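The hotel card on the bathroom sink says you can save the planet by hanging up your towel. Albane Brunet has been reading cards like it for 19 years, first as a housekeeping manager and now as a consultant to small hotels, and she would like to see the math.

"They print a leaf on it and everyone relaxes," she says. "Ask the front desk how much water they saved last month. I've asked. I got a brochure."

Her doubts began at the Stirkanberg, a ski hotel with 80 rooms, where she was told to roll out a reuse program in time for the winter season. The cards came from Skutora, the laundry supplier, which also sold the detergent. Guests hung up their towels. Housekeepers, short on time and afraid of complaints, changed them anyway.

"I did it myself," Brunet says. "You have 30 minutes for a room. You see a towel on a hook and you don't know if it's a statement or just a towel on a hook. So you take it."

She kept her own tally one May, after the owners claimed the program was a success. Of 278 towels left hanging, 19 were still there when the guests came back. The owners, she says, thanked her and kept the cards.
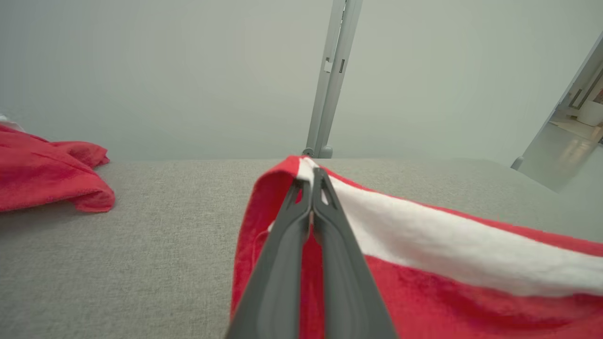 Tessier, who ran the laundry room at the Stirkanberg in those years, remembers it differently and says the loads did get lighter, at least in the low season, and that one month's tally taken by someone already annoyed with the program doesn't settle much.

Brunet grants him the low season. "Fewer guests, fewer towels. Is that the card?"

She is no kinder to the newer version, in which hotels offer a drink voucher for skipping service altogether. The Rerkach, where she advised last year, cut its cleaning shifts soon after it brought the vouchers in. Management called that a coincidence. "Maybe it was," she says. "I'd still like to see who got the money — the river or the hotel."

What would convince her? A water meter on the laundry line, she says, and the reading posted in the lobby every month, good or bad. She has suggested it to every client. One said he would think about it.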